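05/09/2018
By C. Hennessey

The second motor came in the mail with a stripped screw, so I drove to the shop to see if anyone had a left-hand bit. The shop is on Wallura Street, in what used to be a tire place. You pay by the month and get a key, a shelf, and the use of the drill press. My shelf was the one under the window. It had a box of printed parts on it, two spools of wire, and the base of the arm.

My brother was already there. He had the base clamped to the bench and was looking at the cable holes.

"These are too small," he said.

"They were fine on the drawing."

"They're too small for the cable we bought."

He was right. We had bought the thicker cable because it was on sale. I found a bit in the drawer and opened the holes up while he held the base down with both hands. The plastic came off in long curls and got in my sleeves.

We had started the arm in March, after our mother fell. She was all right, mostly. Her hip healed, but she could not reach above her shoulder anymore, and everything she wanted was above her shoulder. My brother thought an arm on the end of the counter could get things down. I thought we could move things to a lower shelf. I said so, and he said she would not let us, and I asked her, and she would not let us.

So we ordered motors from Manurero. They cost $98 each, and we needed more of them than I wanted to add up. The controller was $528. My brother put it on his card and I paid him back out of two paychecks. The rest we printed or cut.

He did the metal and I did the software. I had written billing code for a water company for most of my life, and I assumed this would be like that, with motors. It was a little like that. There were tables of numbers, and when one of them was wrong everything after it was wrong too.

Before the arm had a shoulder, I had a copy of it running on the computer. The simulator was called Kanagaratnam and it came with a manual of 633 pages. I read the parts I needed. It let you load an arm and a room and some things to pick up, and then you could make mistakes all night without breaking anything. I worked at the kitchen table after supper. My brother would call and ask how it was doing and I would say it had dropped the can again.

"On what?"

"On the floor. There's no counter yet. I haven't put one in."

"Put a counter in."

I put a counter in. I put in a shelf at the height of hers. I measured hers when I brought her groceries, and she watched me do it from the chair.

"Is that for the machine?" she said.

"It's for the model of the machine."

"What does it want with my shelf?"

"It needs to know where it is."

She thought about that. Then she told me the tape was sagging in the middle, and it was, and I measured again.

The real arm went together slowly. The elbow bound up when it was straight. We took it apart and found that one bearing had gone in crooked, and my brother pressed it out in the vise and pressed it back in. The wrist was worse. For a week it turned the wrong way, and each of us thought it was the other one's fault. He thought I had a sign flipped. I thought he had swapped two wires. We didn't talk much that week. We would each come in at a different hour and check our own half and leave a note on the bench. His notes said WIRES OK. Mine said CODE OK.

It was both. He had swapped two wires and I had flipped a sign to make up for it in one place and not in the other. We found it out standing next to each other, with the cover off, and he laughed first.

After that it moved like an arm. It would go up, out, and down, and the shop would get quiet while people looked over. A man who was building a canoe came across with a sanding block still in his hand and asked if it could hold a beer. We said not yet.

The gripper was the last piece. The fingers closed hard enough to crack a ping-pong ball, so I had to teach it to stop. I went back to the kitchen table for that. I filled the simulated room with anything the library had. I wanted thin things, round things, and things in the way of other things. I had it choose for me, so I never knew what would be there when it loaded. It tried 916 grasps in one night while I slept, and in the morning I went through the ones it had missed.
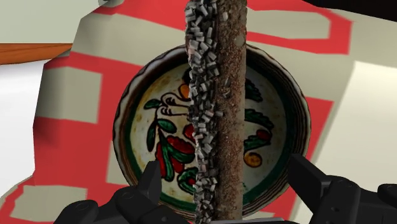 Most of the misses were dull. The can had rolled, or the arm had come in low and hit the shelf. I drank my coffee and clicked through them, and then I stopped on one and didn't click. The black fingers were open on either side of a rod, one side of it rough with gray and off-white chips and the other a speckled brown, and behind the rod was a bowl. It had a dark rim and green leaves and red painted in among them, and on the left a white shape like the head and neck of a bird. I knew it was only something in the library. Somebody had made it for people like me to practice on. But our mother had a bowl with a bird in it when we were small, and it lived on the top shelf, and we were not to touch it.

I called my brother.

"Do you remember the bowl with the bird?"

"The one I broke?"

"You broke it?"

He didn't say anything for a second. "I thought you knew that. I thought everybody knew. I got up on the stool for it, and it was heavier than I figured."

"She told me she gave it to our aunt in Redau."

"Well," he said. "She didn't."

I sat there with the phone. The miss was still up on the screen. I asked him how old he had been, and he said seven. He said she had swept it up and then she had taken the stool out to the garage, and it never came back in. I remembered the stool being in the garage. I had never thought about why it was there.

"What did the arm do?" he asked.

"When?"

"With the bowl. You said it missed."

I looked at the log. The target that round had been a block off to the side somewhere. The bowl wasn't part of it at all. I told him that.

"Huh," he said. "Are you coming in tonight? I've got the pads cut for the fingers."

I said I was. Before I left I changed the grip limit and started another run. I took the rod out of the library list, and then I put it back.

We moved the arm to her house when it could do ten cans in a row. It took both of us to carry it up the steps. We bolted it to the end of the counter and ran the cable down behind the stove, and she sat in her chair and asked if it would be loud. It was a little loud. My brother had her press the button. The arm went up to the shelf, closed on a can of peaches, and brought it down and set it on the counter. It let go and backed away.

She got up and looked at the can. She turned it so the label faced her.

"It's slow," she said.

"We can make it faster," I said.

"No, leave it slow." She pressed the button again to see it go back up. My brother was standing at the sink with his arms crossed, watching the fingers open. There was an empty place on the top shelf next to the peaches, and she pointed at it.

"What could it hold up there?" she asked. "How heavy?"

He told her over a pound, if the thing had a good edge. She said she would think about it. Then she asked which one of us was going to clean up the sawdust, and he went to get the broom.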